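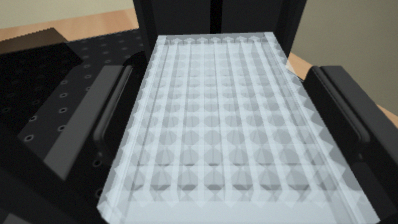 A commenter going by Moges wanted to know first whether the plate slips during the lift or during the travel move, as the two have different fixes. The question has since been edited to say so.

Plate gripper loses grip in simulation during travel move
Asked in Home Builds > Motion and Grippers

I am building a small plate handler in a shared workshop. It has one arm, a parallel gripper with two fingers, and a perforated base board. Before I cut the final fingers I am running the pick in simulation. The plate is held lengthwise between the fingers.

The lift is fine. The slip starts on the sideways move to the next station. The plate creeps down, then tips at the near end. If I raise the grip force, the plate starts to jitter and sometimes jumps out upward.

What I have set:
Grip force 20 N
Friction coefficient left at the default
Plate collision shape: the full mesh, same as the visual one
Fingers: position controlled, target slightly inside the plate width

Changing the time step made it slower and did not fix the creep. Is this a contact problem or is my force wrong?

Edit: slip is in travel, not in the lift. Plate is empty.

2 answers

Answer from Skimden (accepted)

Contact problem first, force second.

Do not use the visual mesh for collision. A well plate has hundreds of small facets and the solver will pick different contact points on every step. That gives you jitter, and turning up the force makes it worse. Replace it with a plain box for the body. If you need the skirt, add a second, wider box at the bottom. Leave the wells out unless something has to go into them.

Then do the same for the fingers. One box per pad, flat face toward the plate. If your finger has a ridge or a rounded end, keep it in the visual model only, unless the real finger touches the plate there.

After that:
Switch the fingers from position control to force control, or keep position control and cap the force. A target inside the plate means the solver is always pushing the two bodies into each other.
Set friction on both the pad and the plate. Many engines combine the two values, so check how yours does it.
Turn on torsional friction if your engine has it. The tipping at one end looks like the plate rotating about the line between the pads.
Limit the acceleration on the travel move. Start at 2 m/s² and go up from there.

Also check the plate mass. If it was computed from the mesh at default density it is probably wrong. Weigh a real one and type the number in, then look at where the center of mass ended up.

Comment: Box shapes removed the jitter. Still a slow creep over a long hold, much smaller than before.
Comment: Raise the solver iterations or look for a no-slip option. Some creep is normal with soft contacts.

Answer from Ditdale

just put rubber on the fingers. I had the same thing on my build and 3 mm sheet glued on fixed it
Comment: The question is about the simulation.
Comment: ok but he will need it on the real one too

Related: Nerkbridge arm, homing switch triggers early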